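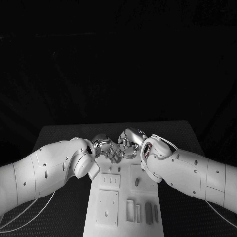

The white board on its dark tabletop, against the black backdrop.

GRORNVILLE, October 2020 – Mangundap has released the Zastard practice board, a flat white board for assembly and handling exercises, together with the Jutex bench covering. Both are available to colleges, workshops and training centres.

The Zastard is set up with raised fixtures, pegs, slots and cutouts, in white or pale grey. Exercises are laid out on nine printed cards, and most sessions take about 28 minutes. Loose parts go back in the tray supplied with the board.

The Jutex covering is dark with a fine texture, chosen so that pale parts are easy to find during a session. It is sold in 700 mm widths and can be trimmed with a utility knife.

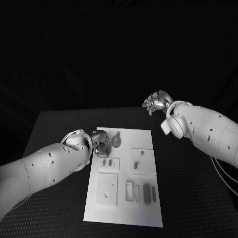

Ordering and delivery

Orders placed through the Grornville warehouse are dispatched within 16 business days. The board and covering can be bought separately – replacement pegs are also stocked. Colour samples of the covering are available on request.

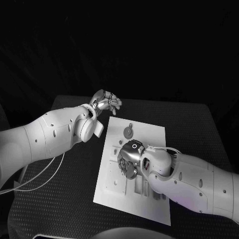
Mangundap Training Products Team

The team handles catalogue requests, school pricing and spare parts enquiries for the Zastard and Jutex ranges. Organisations ordering for more than one site should list each delivery address on the order form.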